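Subject: Re: [shopfit] sticky counters, what are you all wiping down with

On Wednesday a list member wrote:

> We took over the lunch counter in Harkamstead in July and the tops
> are driving me nuts. Pale laminate, looks clean, feels tacky by
> 3 in the afternoon. We go over it with the pink spray and a cloth
> after every rush. Landlord says replace the lot, quote was 2,000
> before fitting. Is it the tops or is it us? Also the glass shelf
> over the pastries goes cloudy overnight. Same spray on that.
> Any help appreciated, we open 5 days a week so not much time to
> experiment.

Quick one, between deliveries, sorry for typos.

It's the spray. Don't spend the 2,000. We had the exact same thing at the Flakley shop and I was this close to ripping the counters out. Pink stuff leaves a film, next wipe puts another film on the film, then the grease from hands sits in it. Feels like the top is breaking down. It isn't.

What worked for us, do it after close:

Hot water and a small squirt of plain dish soap, nothing with lotion in it. Wash a section as long as your arm. Go back over with clean water, then again with clean water. Change the bucket when it goes gray, and it will go gray fast the first night. Dry with a towel. Dont let it air dry.

First night took me ages. Second night half that. By the end of the week no more tack. Now it's soap and water at close and a damp cloth during the day, spray only on the door handles.

If a patch is still sticky after three goes, white vinegar cut half and half with water, leave it a minute, rinse. NOT on stone if you have any stone. Ask me how I know. And go easy along the seams, water gets under the edge strip and it lifts. I lost a foot of strip by the register that way and had to glue it back with tape holding it all weekend.

Cloths matter more than I thought. We were washing ours with fabric softener, which is basicly putting the film back on every morning. Stopped that, bought a pack of 200 of the thin blue ones from Zurnia, one per section then in the laundry bin. Cheap enough. The thick fluffy ones just push it around.

The glass shelf is the same problem plus fridge air, I'd guess. Take it off the brackets if you can, lay it flat on a towel, wash both sides, rinse, dry right to the edges. Cloudy overnight means there's still something on it. If it's cloudy and won't wash off at all then it's etched, different story, and new glass is your only fix. Ours came back fine.

Somebody on here swore by the Ayaaba degreaser last winter. Tried it. Strong, smells like a paint store, fine for the hood, wouldn't use it where people eat.

Other things people asked me off list, answering here so I only type it once. Please reply to the list, my shop inbox is a mess and I miss stuff.

1. Does it matter what color the top is

Only for what you can see. Dark tops show the film as streaks so you catch it early. Beige and cream hide it, you find out with your elbow. Put a lamp down low at one end after close and look along the surface. Same with glass lying flat.
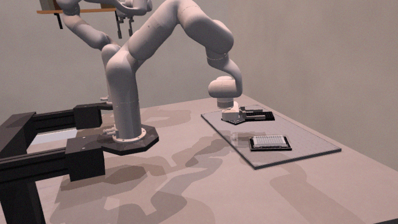

2. Can I wax it after

Please don't. You'd be right back where you started.

3. How often for the deep wash

Once a month for us, more in summer. If your sleeve sticks, do it that night.

Truck's here, gotta go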